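A Place for the Odd Sock
Small-item drying in shared laundries

The sock is among the least regarded articles in the household wash and among the most frequently mislaid. When Flelon reviewed the laundry rooms of the Liltden residences last August, it found that residents were broadly content with the machines, the hours and the charges. Their complaints concerned what happened afterwards, when 46 households required somewhere to dry things too small for a line and too numerous for a radiator.

The residences had relied until then on folding airers. These serve well for shirts and towels, but a sock laid over a rail occupies the space of a larger garment and falls at the first knock. Flelon therefore turned to the clip hanger, a modest article long familiar in smaller homes, in which a single moulded bar carries a number of sprung clips and the whole is hung from one hook.

Small colours, one hanger: socks, clips and the cream bar that carries them.

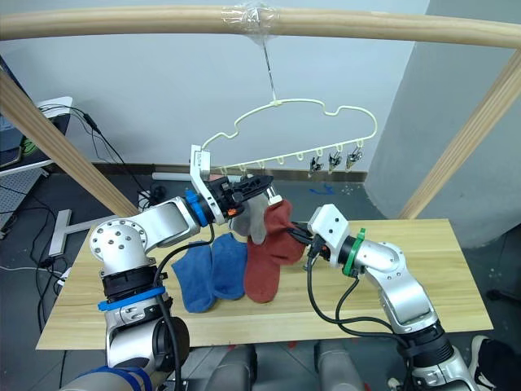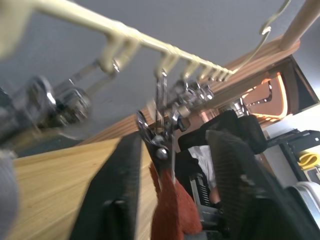
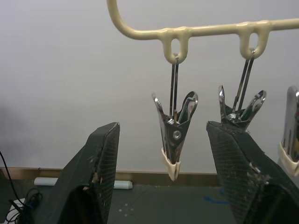
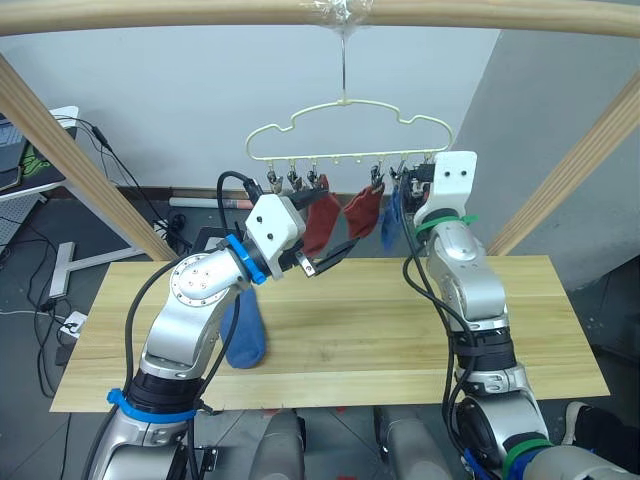 The choice of clip deserves more attention than it commonly receives. A bare metal jaw grips firmly but may mark a fine knit, and a plastic one tends to weaken within a year or two of steady use. Flelon's preference is for a metal clip with a covered tip. The covers should be inspected each month and replaced when they split, for a worn cover will slip along the jaw and take the sock with it.

Hanging is a matter of custom, and opinion among residents remains divided. The Nota guide to household linen, which Liltden issues to new tenants, advises hanging socks by the toe, so that the elastic of the cuff is spared the strain. It further recommends that pairs be kept together from the basket onwards. Matching at the hanger takes little longer than matching at the drawer, and an odd sock is discovered while there is still some prospect of finding its partner in the drum.

Weight should be spread evenly on either side of the hook. A hanger loaded at one end will tilt, and the socks then gather against one another and dry slowly. Wool and heavier cotton ought to be given an empty clip between them where numbers allow – a courtesy that is often forgotten on a busy evening.

Janssen House, the largest of the Liltden buildings, now keeps 15 hangers on a rail beside the folding table. Residents are asked to clear them by nine in the morning, and anything left behind is placed in a labelled tray for collection.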